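Wrapping presents so the post doesn't ruin them
Parcels, cards and gift wrap board
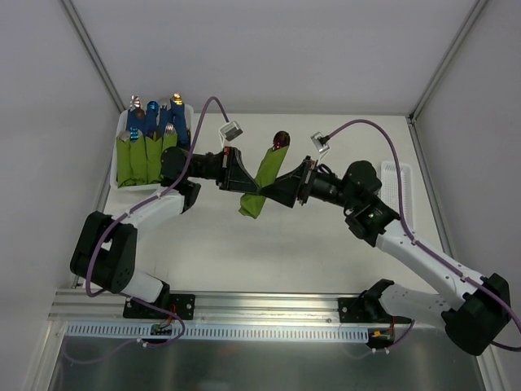
mereo
Posted 06/04/2018
I send a lot of birthday presents by post because my family is spread all over the place, and I've got fed up with hearing that they turned up looking like they'd been slept on. The contents are nearly always fine. It's the gift wrap that suffers. The corners split, the ribbon goes flat and the tape lets go. I don't want to switch to gift bags. I like something wrapped, and I like it to still be wrapped when it's passed across from one to the other, like the item in the picture between the two grippers. So what do people do? Do you wrap and then box it, and if so how much space do you leave? Is thick paper better than thin? I've been using the cheap rolls from the supermarket up to now.

Paltia
Cheap rolls are your problem. They're printed on one side, they're thin, and they split the moment there's a hard corner behind them. Buy a roll of plain brown kraft paper and use that as your gift wrap. It folds well, it doesn't show marks and you can dress it up with string or a paper band. I've used it for years, for birthdays and Christmas both.

threebridges
Brown paper is fine if you like everything to look like it came from an ironmonger. My grandchildren want dinosaurs on it.

What I do is put the present in a plain carton first, even a cereal box turned inside out, and wrap the carton. Most of the splitting comes from wrapping odd shapes. A flat side all round gives the paper something to rest on. Then that goes in the outer box with crumpled newspaper on all six sides. Not just the top, which is what most people do.

mereo
I do just the top. That may explain a fair bit.

Do you leave a set gap? I've been picking the smallest box it will go in to keep the price down.

threebridges
I leave enough to get my hand down the side, knuckles and all. If you can't do that, the corner of the present is more or less touching the corner of the outer box and takes every knock. You will sometimes go up a size band and pay more. Check the measurements before you seal it, as a box that bulges can get charged as the next size up.

Londoño
I'd disagree about newspaper. The ink comes off on pale paper, and I've had a white and silver wrap arrive grey along one edge. Use the packing paper that comes in other people's parcels. I keep a sack of it under the stairs and have not bought any padding in 3 years.

If you must use newspaper, put a layer of tissue round the present first.

threebridges
Never had that happen, but I mostly use dark wrap. Fair point about the tissue.

Murkodier
Why wrap before posting at all? Send it in the box with a folded sheet of wrapping paper and a tag and let someone at the other end do it. My sister and I have done this since we both left home. The paper arrives flat, the parcel is smaller, and if it's going abroad and customs want to look inside they don't have to tear anything.

Paltia
Because then you've given someone a job for their birthday.

Murkodier
It takes her husband five minutes. He's not complained.

mereo
It's a good idea for the one overseas, I hadn't thought about customs. For my mum it wouldn't work. She lives by herself and she'd have to wrap her own present.

Coralie Brunton
I worked on the wrapping counter of a department store for 17 Christmases, so I'll put in what we were taught. Some of this is for looks and some of it is for strength.

Cut the paper so it overlaps by two fingers' width along the join and no more. People leave far too much, and the extra layer slides about underneath and creases the top one.

Fold the raw edge under before you tape it. A folded edge is much harder to tear than a cut one.

At the ends, the flap should come a little over halfway up the side. If it's longer than that you get a thick lump at the corner, and the lump is where it splits.

Crease every edge by running your finger and thumb along it. If the paper is tight to the box it can't rub. Loose paper rubs through.

Double-sided tape inside the join if you can get it. Ordinary tape dries out in a cold van and lifts.

Don't post anything with a made-up bow on it. Put the bow in a small box or a paper cup, and tuck it in beside the present with a note saying where it goes. Flat ribbon will travel perfectly well.

Londoño
The paper cup is clever. I've been stuffing tissue inside the loops and it only half works.

Does the tape thing really happen? I use ordinary clear tape and it has never lifted.

Coralie Brunton
It depends on the paper. It happens with the shiny foil sort and the ones with a waxy feel. On plain matt paper ordinary tape is fine. We were told to use double-sided for everything because it looked neater, so part of that may just be habit on my side.

threebridges
What weight of paper did you use on the counter?

Coralie Brunton
I couldn't tell you the number. It was heavier than supermarket roll and lighter than the brown kraft. If you hold a sheet up to a window and can see your hand through it, it's too thin to post. Very thick paper has its own trouble, as it cracks white along the folds if it has a dark print.

Paltia
Kraft doesn't crack white, I'll just mention.

threebridges
Kraft also doesn't have dinosaurs.

Paltia
You can get a rubber stamp with a dinosaur on it.

Murkodier
One more for the list. Soft things such as jumpers and scarves are the worst of the lot to post wrapped, as there's nothing to hold the paper out. I use a shirt box, or I roll the thing up tight and put it in a cardboard tube and wrap the tube. You twist both ends like a cracker, only leave the twists short or they get bent over.

mereo
Thanks all. I've got a parcel to get ready for a nephew and I'm going to try the inner carton, the folded edge and padding all the way round. Matt paper, not foil. I paid 2 pounds for a better roll this afternoon and it does pass the window test.

Still undecided on newspaper. I've got plenty of it and no sack under the stairs.

Londoño
Ask at any shop that gets deliveries. They throw it out by the armful.

mereo
Update. His mum sent me a message and everything got there in one piece. One corner of the outer box was pushed right in, and the present inside had no mark on it. I used tissue and then newspaper in the end. She did say the outer box took some opening, so I probably overdid the brown tape.

Coralie Brunton
Glad to hear it. For the brown tape, one strip along the middle and one across each end is plenty, top and bottom. Fold over the last bit to make a tab so they can get hold of it.

Paltia
Bumping this to say that the card shop near me has 20 sheets of heavy matt wrap bundled up cheap, left over from December. It's mostly stars and holly but there is a plain red in there. I bought the red.

threebridges
Any dinosaurs?

Paltia
No.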